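How Readers Judge Time in Young Adult Novels
Course project report, Reading and Response, December

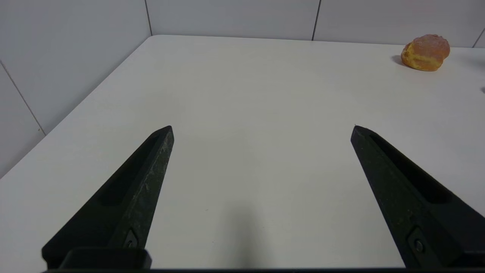 Our group wanted to know whether readers notice how much time passes in a novel, and whether getting it wrong changes what they think of the book. We picked one short young adult novel, The Serninen Ferry, and asked a set of readers to finish it and answer a few written questions. The report covers how we chose the book, what we asked, what people wrote, and what we would change.

Choice of book

We started with three candidates. The first was a fantasy novel of more than six hundred pages, which we dropped because our readers would not have finished it during the term. The second was Bultby, a school story told in letters. Every letter has a date at the top, so the passage of time is never in doubt and there was nothing to test. The Serninen Ferry was the third. It is told by two narrators in alternating chapters, and the chapters have numbers but no dates.

The plot is simple. A girl misses the last ferry home after a family argument and spends the next stretch of the story in the port town with a boy who works at the ticket office. By our own chapter-by-chapter count, the main story takes 2 days, from one evening to the evening two days later. There is also a flashback in chapter 9 that covers a whole summer, and a short last chapter set the following spring. We left both out of the count and told readers to do the same.

Readers and questions

We had 25 readers, all students at our college. Copies came from the Chaimongkol Library, which had enough for us to lend them out in two rounds. Readers were not told what the project was about until they had finished. Each one then filled in a one-page form with these items:

How long does the main story last?
Which chapter felt the longest?
Did you believe in the friendship between the two narrators?
Would you recommend the book to a younger brother, sister or cousin?
Anything else you want to say.

Readers filled in the form without the book in front of them. We wanted their impression and not a worked-out answer.

Results

Most readers overestimated the time. Of the 25, 15 said the story lasted a week or longer. Another 3 gave the right answer. The rest wrote something between those two, usually "four or five days."

The chapter named most often as the longest was chapter 6, where the narrators walk from the harbor to the bus depot and back. It is one of the shorter chapters by page count. Several readers said it repeated a conversation they had already read from the other narrator's side. One wrote, "I had to check I hadn't lost my place."

Answers about the friendship were split. Readers who thought the story lasted a week or more mostly found it believable. The readers who got the time right were less convinced, and one of them wrote that "people do not tell each other all that on the second day." We cannot make much of this with so few correct answers, but it was the most interesting thing on the forms.

The recommendation question did not line up with anything else. Some people disliked the girl's narration and would still pass the book on. A common complaint was that she calls the ticket office on a pay phone and the book spends a page and a half on finding coins. Two readers liked that page best.

Discussion

We think the alternating chapters are the main cause of the wrong estimates. The same evening is told twice in three different places, and a reader who is not paying close attention may add it up as two evenings. The book also has very few meals and almost no sleeping, so the usual signs of a new day are missing. The second morning is marked only by a street sweeper going past the window, and that was easy to read over.

We had expected that readers would be annoyed if so much happened in so little time. For the most part they had no idea it did.

Problems

The second round of readers had less time than the first, because some copies came back late. A few of them admitted to skimming the middle. We kept their forms in.

The word "lasts" in our first item was also unclear. One reader counted the last chapter and answered "nine months" in spite of the instructions. We grouped that answer with the overestimates, and another group might have thrown it out.

We should have asked how often each person reads for pleasure. Without that we cannot say if practiced readers did any better.

Further work

A follow-up could use the Prateck edition of the same novel, which prints a place and an hour at the head of each chapter. Giving one edition to half the readers and the plain edition to the others would test the idea directly. The form could stay the same apart from the first item.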